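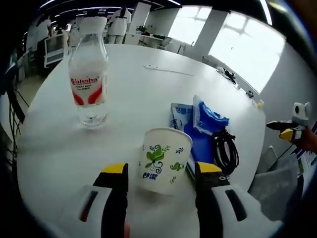

Paper cups for seed starting: how many drainage holes, and do I have to take the cup off when I plant out?

3 min read

Bríd Buckley

I want to start tomatoes and peppers indoors this year and I'm using paper drinking cups in place of plastic cells. I bought a sleeve of 200 for a family party and most of them are left over. They are the ordinary cold drink kind with a slick coating on the inside.

Last year I tried a few with basil. I poked one hole in the bottom of each with a pencil and stood them in a baking tray. The soil stayed soggy for days, there was green fuzz on top, and the bottoms of the cups went soft. When I picked one up the whole base stayed behind in the tray. The basil lived but never did much.

So, how many holes should I make, and where? Should I fill the cups all the way? And when it's time to move the plants to the garden, can I put the whole cup in the ground? My neighbor says paper rots and I shouldn't bother taking it off. I have 28 tomato seeds of a variety called Herkby that I can't easily replace, so I would like to get this right the first time. I'm using Kistia seed mix if that matters. Last frost here is usually early May.

Ambros Stöckli

I have raised tomatoes in paper cups for several years. They work fine if you don't keep them standing in water. I think that was most of your trouble with the basil, more than the number of holes.

Holes: make four or five small ones in the bottom, plus two on the side right above the base. The bottom of a paper cup is set up a little inside the rim, so when the cup is on a flat tray the rim can seal against the tray and water sits in that gap. The side holes let it out. A thick darning needle or a small nail is better than a pencil. A pencil tears the paper and that is where the cup starts to come apart. Stack three or four cups and push the nail through all of them together, then pull them apart with a twist.

Filling: wet the mix in a bucket first. It should hold together when you squeeze it and give up only a drop or two. Fill to a finger width below the rim and tap the cup down on the table so it settles. Don't press it. Tomato seed goes in a quarter inch deep, peppers the same.

Watering: pour water in the tray, wait 20 minutes, and tip out whatever is left. Don't water again until the top looks pale and the cup feels light. You'll learn the weight quickly if you keep one spare cup of dry mix to compare.

Set a wire cooling rack in the tray and stand the cups on that. It lets air under them and it stopped the soft bottoms for me. I also use a little clip-on Zedetti fan on low for a couple of hours a day once the seedlings are up. Green fuzz on the soil is algae, or sometimes moss. It doesn't hurt the plant but it tells you the surface is staying too wet.

Planting out: take the cup off. Your neighbor is thinking of peat pots or newspaper pots. The slick coating on drinking cups is usually a thin plastic film, and that won't rot. I dug up a cup that I had left on a pepper plant and the film was still whole in October, with the roots going around in a circle inside it. Cut down the side with scissors, peel it away, and set the plant in. With tomatoes you can bury the stem up to the first good leaves.

With seed you can't replace, I would start half now and the other half two weeks later. Count back six weeks from your frost date for tomatoes and eight for peppers.

One more thing, write the variety on the cup before you fill it. Marker doesn't take well on damp paper.

Kanaujia

I just cut the whole bottom off and pack them tight in a tray. Never had one go soggy. You do have to slide something under them to move them, I use a spatula. Agree about not burying the cup.

Bríd Buckley

Thank you both. I did the nail and rack method on Monday with half the Herkby seeds. The side holes make sense now that I've looked at the bottom of a cup. I'll try cutting the bottoms off for the basil.

Related

Why are my pepper seedlings dropping leaves?
Newspaper pots without glue
Is it safe to reuse last year's seed mix?
Getting mold off wooden plant labels
Hardening off tomatoes on a windy balcony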